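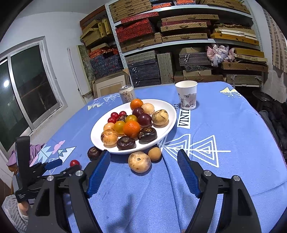

Gikholm Municipal Election: Questions About Candidate Filing and Ballot Access

Who can run for a ward seat?
Any registered voter who has lived in the ward for the full year before the filing deadline. Time spent in a neighboring ward does not count, even if both wards were redrawn in that period.

How many signatures do I need?
Ward candidates need 70 valid signatures from voters registered in that ward. Candidates for mayor need 576, from anywhere in the city. The signature of a voter who has already signed for another candidate for the same office is struck from the later petition.

When is the deadline?
Petitions are due at the clerk's counter on Palacios Street by 4:30 p.m. on the last business day of June. The time stamp on the receipt is the official time. Mailed petitions must arrive by then; the postmark is not considered.

Can I file online?
The candidate statement and financial disclosure may be filed online. Petition sheets must be originals on paper.

My party has endorsed me. Do I still need a petition?
Yes. City offices are nonpartisan and party names are not printed on the ballot. An endorsement has no effect on filing.

What is the spending limit?
1,800 dollars for a ward seat during the campaign period. Donated printing and office space are counted at market value. The candidate's own travel inside the city is not counted.

Who checks the signatures?
Two clerks check each sheet against the voter roll. The deputy clerk, Montri Phuthong, signs the final count. Candidates may watch but may not handle the sheets.

Can I challenge another candidate's petition?
Any voter in the ward may file a written challenge within five business days of the final count. List each disputed signature by sheet and line number. A general complaint is returned without review.

What if I withdraw?
File Form C before the ballot goes to print. After that date the name stays on the ballot and votes for it are reported as cast.

How is ballot order set?
By public drawing at city hall. Incumbents receive no preference.

Comments (3)

Fasil Abera
Does the one-year rule apply to people in the Orkuditz annex? We were only brought into the city last fall.

Kulap Chaimongkol
@Fasil I asked at the counter. Time at an annex address counts as time in the ward. Get them to put it in writing.

Thanakorn Phromma
The link to Form C opens the disclosure form. Please fix.

Office of the City Clerk, Gikholm | Contact the clerk | Copyright City of Gikholm | Back to top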